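A rack on the table instead of the bench

Posted 1/13/22

The last post on kitchen layout ended with the sink side of the room more or less settled and the dish storage not settled at all. Since November I have been running the small daily set (a bowl, two plates, a mug) from a rack that stands on the table, with no cupboard involved. These are my notes on that, mainly for the people who asked about rack dimensions after the Edinwood post.

The reasoning is simple enough. The cupboard holds everything we own. Most of it comes out a few times a year. The daily pieces were being stacked on top of the rarely used ones, then lifted off again, and every lift is a chance to chip a rim. Taking the daily set out of the cupboard altogether removes that handling. The cost is table area, and a table has other jobs to do.

The rack is black wire with a light wooden crossbar along the top. Mugs go on the pegs, plates go between the dividers. I compared it with the Trurnmont, which has a drip tray and a footprint that is longer by 17 cm. The tray is useful beside a sink. On a table it is one more thing to wipe, and the extra length would have used up the clear space I wanted in the middle. 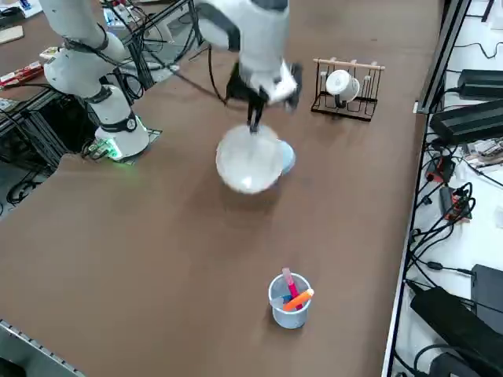 White bowl, mug on its peg, markers in the pen cup.

Bowls are the weak point of any rack of this kind. A plate is thin and stands in a slot. A bowl has depth, so it either takes up several slots or sits at an angle that holds water in the foot ring. I have tried it both ways. My current practice is to dry the bowl by hand and leave it on the table, upright, where it can be reached. If you own more than a couple of bowls, this arrangement won't scale and you should keep a shelf for them.

Mugs are the strong point. Hung by the handle, a mug drains and its rim touches nothing. Two things to check before buying a rack with pegs:

Peg diameter against the handle opening. The Lolport rack I returned had pegs of 15 mm, which suited large handles and jammed in small ones.

Clearance under the peg. Measure your tallest mug and add a finger's width. A mug that rests on the table surface while also hooked on a peg will rock.

Peg spacing matters less than the catalogues suggest. I hang a single mug and leave the rest of the rack for plates. Crowding the mugs together means the handles have to be turned the same way, and then you are arranging mugs every morning.

Plates go in on edge, which is the usual method, but the order matters. Load the rack from the far end toward the near end. A plate put in at the near end first becomes a wall you have to reach over with the second one. I also keep the plate vertical until it has cleared the neighbouring divider, then let it settle. Lowering it at a slant catches the rim on the wire, and wire will mark a glaze over time. 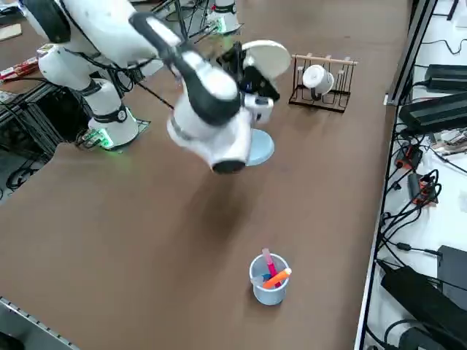
A white plate on its edge, with the mug already hung up.

The blue dish stays flat. It is shallow and round, and it collects whatever small things are on the table at the end of the day: keys, a paper clip, a used tea bag if I am not paying attention. It does not go in the rack unless it has been washed. Keeping one flat dish out of the system has turned out to be worthwhile, as otherwise those small things end up in a clean bowl.

The pen cup is a separate matter. It holds a pink marker, an orange marker and something blue, and it has no business near dishes, but the table is where the shopping list gets written. I have set a rule that it stays well away from the rack. Water travels further off a wet plate than you would expect, and a marker barrel that has been dripped on is unpleasant to pick up. The cup has a wide rim, so the orange marker leans outward. A narrower cup would hold it straighter. I haven't bothered to change it.

On the surface itself: brown hides coffee and shows lime scale. The middle has picked up faint scuffs and some lighter smudges, which I put down to sliding dishes across it. I now lift them. Felt dots under the rack feet would help too, although felt holds moisture, so silicone is the better choice. Mine are 8 mm dots and they have stayed put.

Cleaning is a damp cloth with the dishes moved to one end, then moved back. Keeping the area in front of the rack clear is the main thing. Once a second row of objects forms in front of it, the plates become awkward to get out and you go back to stacking.

The one change still under test is whether the second plate should live in the rack or flat on the table with the blue dish. I have read arguments for both. Flat storage is stable and takes up a lot of room. Edge storage is compact and depends on the divider spacing suiting the plate's thickness, with a textured rim being the worst case.

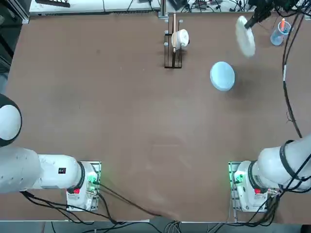
Jankauskaitė wrote in the comments that edge storage wins as long as the plates are dry, and that she had gone back to flat only for the heavy ones, which bent the dividers on her rack within nine weeks. She also asked whether the crossbar had warped.

It hasn't, so far. I wipe it down when I wipe the table, and I keep wet mugs off it until they have been shaken out over the sink. If it does move I'll replace the bar with a length of dowel and post the measurements.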